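Simulate First, Sign Later
By Matilde Coelho

I had the purchase order for our first robot arm filled in and ready to sign when Jaime Patrício, who runs our packing room, asked me what the gripper was going to cost. Um. I'd priced the arm (Tedesco, nice people, very patient on the phone) and completely forgotten that it doesn't come with a hand!

So we stopped and did what I should have done in the first place, and tried the whole job in software. We pack framed prints at Fusico, and a flat thing lying on a flat table is a pain to pick up, even for me, and I have fingernails. Jaime got a trial seat of Rasska for $159 a month and spent his evenings building a table, a two-finger gripper and a beach print to chase around with it.

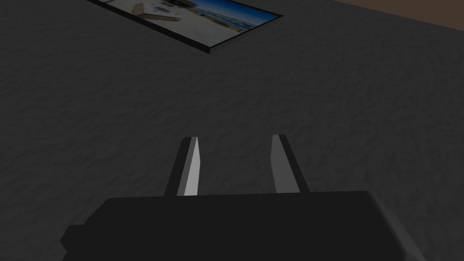

By April we had a proper budget, and it looked nothing like my first one. The arm was still the big number, sure, but I'd added $2,000 for fingers and spares, plus 8 days of setup that I'd happily left at zero before. Endov quoted us $148 an hour for that part, and I gulped, and then I put it in anyway.

My advice if you're shopping: ask every seller for a model file of the gripper before you ask for a discount. Two of ours sent one the same afternoon. The third wanted a deposit first, and Jaime crossed them off in red pen. We're still arguing over suction cups.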